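Old metal bin for bar offcuts: repaint, line it or leave it?

Workshop and Storage > Bins, racks and shelving

giorgiab
Thursday, 19:42
I've got a grey metal bin that I want to use for short lengths of bar. It's the shallow rectangular sort with a flat floor and a sloping panel across the back. It's staying where it is on the floor by the bench, so weight isn't a problem.

The floor of it is worn but sound. It's scratched all over and a bit cloudy, and I can't feel any dents when I run my hand across. The back slope is worse. The paint has chipped off the lower part in patches and it comes away on your fingers if you rub it. Somebody before me has run tape along the bottom of the slope and I don't know if it's hiding a gap.

The bars are painted, red and dark green, and I'd like them to stay that way. At the moment they pick up marks every time I move them. I was going to strip the whole bin and repaint it, but my sister Vittoria says I'm wasting a weekend and should put a rubber mat in it. What would you do?

butkiene_j
Thursday, 20:05
Mat. Paint on the floor of a bar bin lasts until you drop the first bar in.

ytwan
Thursday, 20:11
Agree on the floor, not on the slope. If it's flaking it will end up as grit under the bars, and grit is what marks them. Wire brush, primer, one coat of something hard. Leave the floor bare.

How long are the bars? If they're longer than the bin is wide you'll want them lying the long way.

giorgiab
Thursday, 20:30
They all fit whichever way I lay them. I've only been keeping a few in there until I decide. The rest are under the bench in a Fivetti crate with the handle gone.

tgrasso
Thursday, 20:48
We had the same sort of bin at my last place, used for the same thing. The wear is much as you describe, chipped low down on the slope and scratched on the flat. 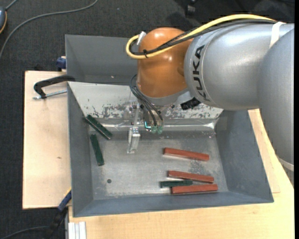 Grey bin with red and dark green bars in it. Mottled patches low on the back panel, shiny strip along the bottom of it.

We never painted ours. The chipping got a bit worse each year and I can't say it made any difference to the bars. What did make a difference was not throwing them in on top of each other.

ytwan
Thursday, 21:02
That strip along the bottom is all wrinkled. Is it tape or film?

tgrasso
Thursday, 21:09
Clear tape, from memory. It was there to stop swarf getting into the corner where the slope meets the floor. It did the job for a while and then dirt got under the wrinkles and you couldn't shift it. If Giorgia's has tape in the same place I would pull it off and see what's behind.

butkiene_j
Thursday, 21:15
Warm it with a hairdryer first or you'll be picking at it all night. White spirit for the glue.

giorgiab
Thursday, 21:40
Right, tape is coming off tomorrow. If there's a gap do I fill it or leave it to drain? The garage gets damp from October onwards and I don't want a puddle in there.

ytwan
Thursday, 21:52
Leave it. A gap at the low side of a metal bin is useful in a damp garage. If you do end up filling it, use proper seam sealer. Bathroom silicone peels away from oily steel.

butkiene_j
Thursday, 21:58
Disagree. Bits of swarf go through the gap and you find them with your foot. Fill it, and put a lid or a bit of board over the bin if damp is the worry.

ytwan
Thursday, 22:04
A lid on a damp bin keeps the damp in.

butkiene_j
Thursday, 22:07
Mine has had a board over it for 16 years and there's no rust in it. Heated garage, though, I'll give you that.

vbassi
Friday, 07:55
The sister here. I still say mat. She bought a tin of Gonden metal paint for the gate and used a quarter of it, and that tin is why she wants to paint the bin.

giorgiab
Friday, 08:20
The gate paint is a perfectly good colour.

Tape is off. The hairdryer worked, thanks. There is a gap, only at one end, and it's thin enough that I can just get a business card in. The metal behind was clean apart from old glue.

tgrasso
Friday, 12:31
I wouldn't do anything with a gap that size. Put your mat in, cut it 20 mm short on the side where the gap is, and any water can find its way out.

On mats, avoid the cheap black foam ones. They tear when you drag a bar end across. Ribbed rubber is better. I've used Trorano matting and it was all right, it smelled for a month. Bellini do a thinner one that curls at the corners. Either will cut with a knife and a straight edge.

ytwan
Friday, 12:50
What about keeping the two colours apart? If red and green are different grades of steel I'd want a divider down the middle. A strip of angle would do it, no need to fix it down.

giorgiab
Friday, 18:15
The colour is only paint, it's all the same steel. I'm not fussed about mixing them.

Ordered the ribbed mat, it was 30 quid with delivery. I'm going to brush the slope and put the gate paint on that part only. The floor stays as it is under the mat. Vittoria is claiming this as a win.

butkiene_j
Friday, 18:40
Let the paint go properly hard before you load it. The tin will say overnight. Give it a week in a cold garage.

giorgiab
Friday, 18:52
Will do. Has anyone got a use for a Fivetti crate with one handle?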